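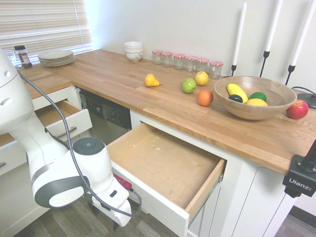

The arm in the kitchen cell went back into service on 23rd November after its first full check since the summer. The main job was the external cable. It had started to pull tight whenever the wrist turned fully over, so we took off the old ties, gave it more length and fixed it again higher up. It now hangs in a slack curve at the bottom and follows the arm down past the joints. Please leave that slack alone. If it catches on an open drawer, stop the run and tell us, and we will move the tie.

The gripper was due as well. We change the fingertips every 2,000 drawer pulls, and this set had done roughly 200 over. The new ones came from Istex and are slightly thicker than the last lot, so the closing width has been reset in Padilla. Anyone with an older script should load the new value before running it. Two of the bolts on the gripper mount were found loose and have been tightened.
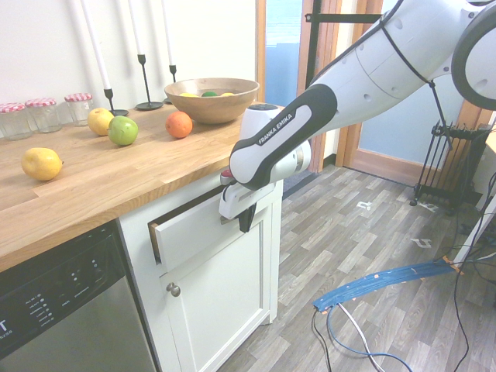 Fingertip over the front edge of the upper drawer, the grip used for all pulling tasks.

The tape marks on the floor stay where they are. Keep the blue cable cover down when you move anything past the arm, and do not run new leads across the walkway without asking.

Still to do: the joint check in Statix, which needs the cell for 2 days and is booked for January. Spare fingertips are in the Beltance box on the bottom shelf. Write down what you take.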